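Posting some notes on how we score the plate task at Brulton. A few people asked after the September write-up and the answer didn't fit in a reply.

1/ The task: one arm, one plate, one wooden dish rack. The plate has to end up on edge between the pegs, and the gripper has to be open and clear of it. Touching the rack is allowed. Moving the rack more than 2 cm is a fail.

2/ We logged 574 attempts in all. After throwing out the ones where logging dropped or the start position was wrong, 429 were left. All the scores use those 429.
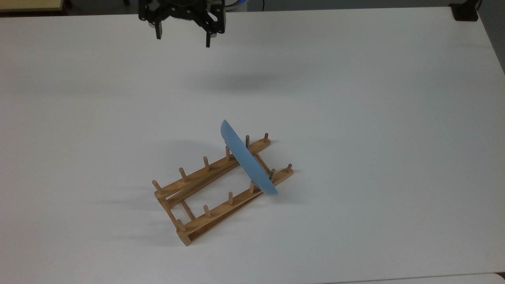
3/ Each attempt gets a single label, pass or fail. We used to give part marks for a plate that was in the rack but leaning on the wrong peg. Two people marking the same clip often disagreed, so part marks are gone.

4/ Labels are given from the end of the clip only. How the arm got there doesn't matter for the score. Slow attempts and second tries inside the time limit count the same as clean ones.

5/ We label from two views, one from the head and one from a fixed camera. From the head a plate can be nearly edge-on, and it's hard to judge how far it leans. The side view is better for that.

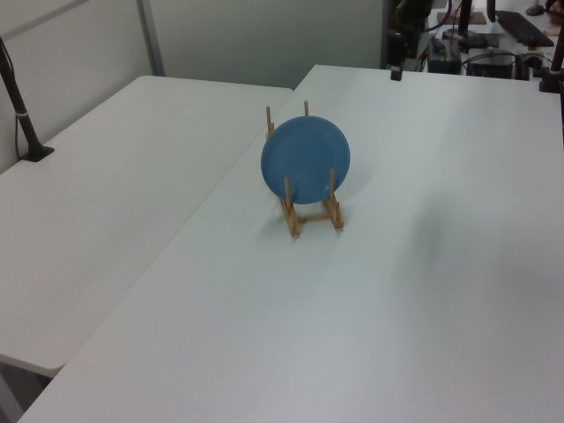

Fixed camera view, plate upright in the rack.

6/ If the views seem to disagree, the fixed camera wins. That rule came from Fokirberg, who run the same task with a different arm.

7/ To check the labels we had 100 clips marked again by someone who hadn't seen the first set. I'll post the agreement table when Prunham have done theirs, so both go up together.

8/ The marking sheet is in the Campbell folder with the task files. Use the newer one, the old one still has the part marks column.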